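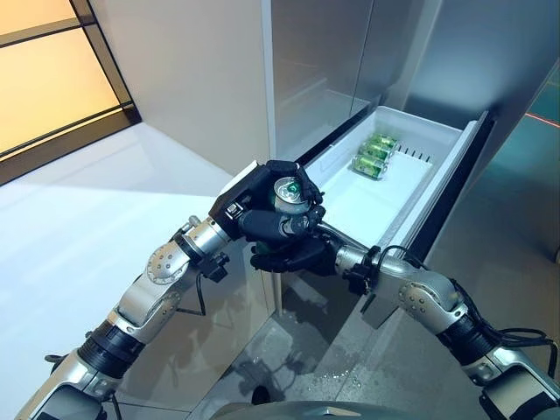

Category: Course Handouts > Everyday Food Science

Handout 3: Keeping Food Cold at Home

Welcome back, everyone, and thank you for bearing with me last time when I ran over the hour talking about salt. I promised a handout with the cold storage material written out properly, so you could listen in class without scribbling the whole time, and I've added a few things we didn't get to (plus an answer to Robel Tsegaye's very good question about ice, which I'm afraid I fumbled on the spot).

1. What cold does

We tend to talk about a refrigerator as if it put cold into the food. What it does is carry heat away. A liquid refrigerant evaporates in coils near the food compartment, soaking up heat as it goes, and then a compressor squeezes the vapor and sends it to another set of coils outside, where it gives that heat up to your kitchen. If you've ever felt warm air near the floor by the fridge, that's yesterday's soup, more or less, along with the heat from the motor.

Cooling slows things down. Bacteria multiply more slowly, enzymes in fruit and vegetables work more slowly, and fats take longer to go rancid. None of it stops. Some organisms, Listeria being the one you'll meet in your reading, can go on growing at ordinary refrigerator temperatures, and that's why a package of sliced turkey has a short life once it's opened even if you treat it beautifully.

The number to remember is 40 degrees Fahrenheit. Keep the food compartment at or below it. The freezer should be at 0. Please buy a little thermometer if you don't own one, because the dial on many refrigerators only says something like "colder" with an arrow, and I've never found that very informative!

2. The warm spots and the cold spots

Air in a refrigerator moves around, but it doesn't move evenly. In many models with the freezer on top, the back of each shelf runs colder than the front, and the door shelves are the warmest places of all, as they swing out into the room every time somebody wants the mustard. Drawers are their own little climates. A crisper drawer with the vent closed holds moisture and suits leafy greens, carrots and herbs. With the vent open it lets moisture and ethylene gas out, and that's kinder to apples, pears and ripe avocados.

Trinity Tillman asked whether milk can live in the door. It can, for a family that empties the jug quickly, but I'd put it toward the back of a shelf if you have the room. Condiments with plenty of vinegar, salt or sugar do fine in the door, and so do sodas and other drinks that would keep perfectly well in a cupboard anyway.

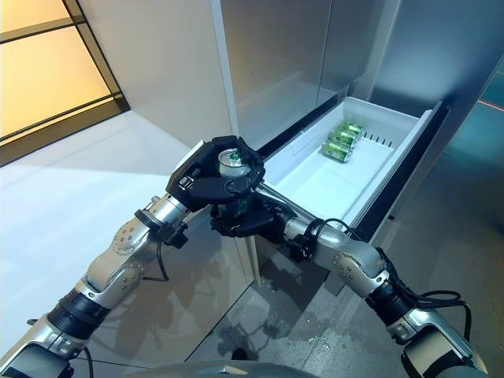

Raw meat goes low down, in a tray or a bowl with sides, so that any drips have nowhere to travel. I know this sounds like something your grandmother would say. Mine did say it, often, and she had a Delacroix icebox with a leaky door and never made a soul sick as far as I know.

3. Robel's ice question

The question was this: if ice and water are both at 32 degrees, why does a bucket of ice keep things cold so much longer than a bucket of ice-cold water? The answer is latent heat. To warm one pound of water by one degree Fahrenheit takes one BTU. To melt one pound of ice, without changing its temperature at all, takes 144. So all that heat seeping in through the sides of your cooler has to be spent on melting before the water can begin to warm up.

It also explains why a slurry of ice and water chills a bottle faster than ice cubes alone. Cubes touch the bottle only here and there, with air in the gaps, and air is a poor conductor. Water fills the gaps and touches everywhere. Try it at home before our next session, with two similar drinks that both start at room temperature (68 degrees is lovely if your kitchen obliges), and jot down what you find every few minutes.

4. Leftovers

Get cooked food into the refrigerator within 2 hours, or within one if the day is over 90 degrees, which in August it very often is. Divide a big pot into shallow containers. A deep pot of chili cools terribly slowly in the middle, and it can spend half the night in the range where bacteria are happiest.

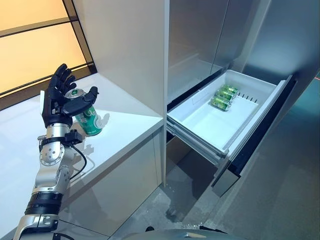 You don't need to wait until food is stone cold before you put it away. That advice comes down to us from the days of real iceboxes, when a hot dish would melt the block and the iceman wasn't due until later in the week. A modern refrigerator can cope with a few shallow containers of warm food, though I'd leave a bit of space around them for the air to get by.

Most cooked leftovers are good for three or four days. Freeze what you won't get to, and write on the lid what it is. I speak as someone who once thawed applesauce for a dinner that was supposed to involve gravy.

For next time

Please read the Girberg chapter on drying and smoking, and skip the tables at the back unless you enjoy that sort of thing. Bring your temperature notes. We'll start with the ice slurry results and then move on to pickles.

Related handouts
Handout 1: Why Food Spoils
Handout 2: Salt, Sugar and Water
The Cladow Icehouse: A Short History
Reading a Kitchen Thermometer

Tritham Evening Classes | Contact the office | Posted Sep 7, 2023 | Back to top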